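Using the shared workspace at Karkutside: frequently asked questions

When is the workspace open?
The doors open at 8 am and close at 10 pm. Members can use their own pass at any time between those hours. Guests need to sign in at the front desk.

Can I choose where I sit?
Yes. Tables are not assigned. If you want the same place for a whole week, ask Shanthi Thambiah at the desk.

May I leave equipment on a table overnight?
You may, if it carries a label with your name and extension number. Anything without a label is moved to the store room and kept until the end of the month.
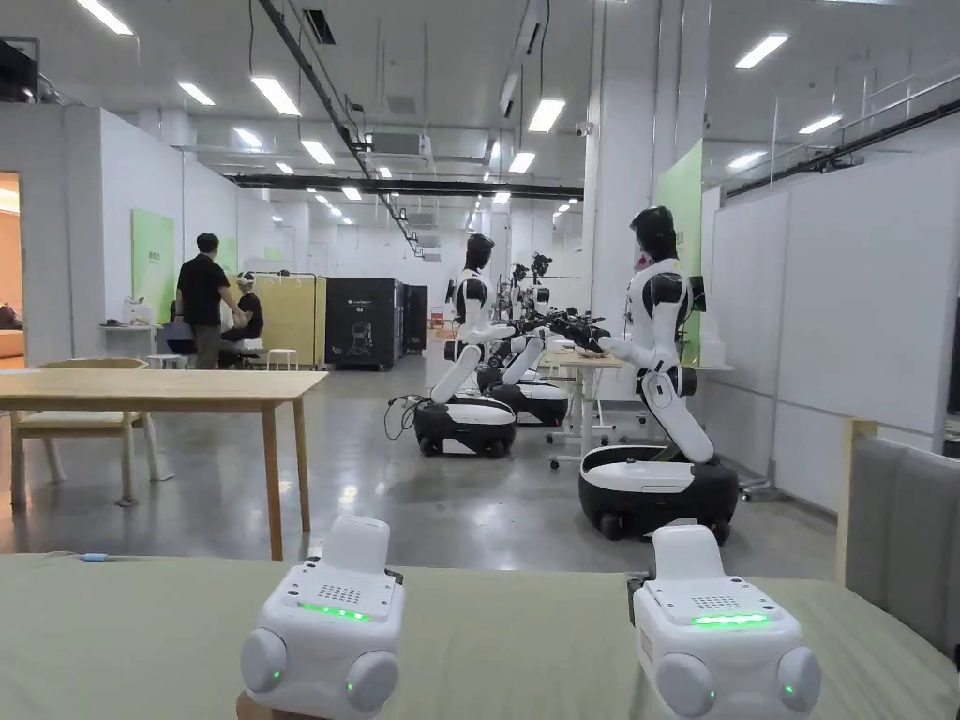

Small devices can stay plugged in during the day. Please switch them off at the wall when you leave, and coil any cables you have brought with you.

Can I move the stools and chairs?
Yes, but put them back afterwards. Please keep the doorways and the route to the fire exit clear.

Is there a limit on noise?
Keep calls short in the open area. Longer calls can be taken in the Selach room, which is booked by the hour.

How do I book the whole room?
Write to Shafiq Khan at least 10 days ahead. Bookings for August fill up early.

Who do I tell if something is broken?
Ring extension 947 and say which table you are at.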